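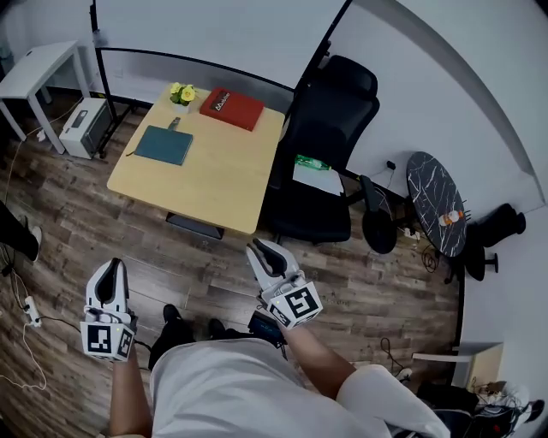

Figure 1. Light wooden table on a wood-look floor.

Furniture in Small Student Rooms: Height, Storage and Daily Use
Project report, Course in Home and Living Studies
Author: Andri Aigner
Submitted: 2nd December

1. Introduction

In the town of Hidton many students live in one room. In such a room the same table must serve for eating, for studying and sometimes for ironing. I wanted to know which kind of table the students choose and if they are satisfied with it. My own room has 14 square meters, so the question is also a personal one for me.

At first I planned to study all the furniture in the room. My supervisor advised me to make the subject smaller, and I decided for tables and the storage near them.

2. Method

I wrote a questionnaire with short questions and put it on the notice boards of the Hauser residence and the Tikine residence. The answers were collected in February. In total I received 115 filled questionnaires. After this I visited two rooms, one in each residence, and talked with the persons who live there. Each talk took around 2 hours.

The questionnaire asked for the height of the table, the place where it stands, what it is used for and what is missing. I did not ask for the price in the first version, which was a mistake. I added this question later on a separate sheet, and not everyone returned it.

3. Results

Most of the students have a table of normal desk height. A smaller group has a low table and sits on the floor or on a cushion. These students wrote that the room feels larger to them. On the other hand, many of them complained of back pain when they write for a long time.

Storage was the most frequent wish. Students who have a shelf under the table top use it mainly for books, chargers and paper. In the Tikine residence the tables come with the room and have no shelf, so people put boxes under them. One student told me that she moves three boxes every evening before she can stretch her legs.

The position by the window is the most popular. In the Hauser residence this is difficult, as the radiator is under the window and the table cannot go close to the wall.

4. Costs

The residence office of Hauser informed me that it spent 3,000 euros on repairs of tables in the last school year. Loose legs are the usual damage. The office would like to buy folding tables from the firm Clolluvus, but the students I talked with were not in favor of this. They find that a folding table shakes when one types.

5. Discussion

The answers come from two residences only, so they cannot speak for all students in the town. Also, people who are unhappy with their furniture have perhaps answered more often than the others. I did not measure the tables myself except in the visited rooms, and the heights in the questionnaires are sometimes guessed.

For a next study I would ask the same students again after one year, and I would include chairs, as a table can hardly be judged without them.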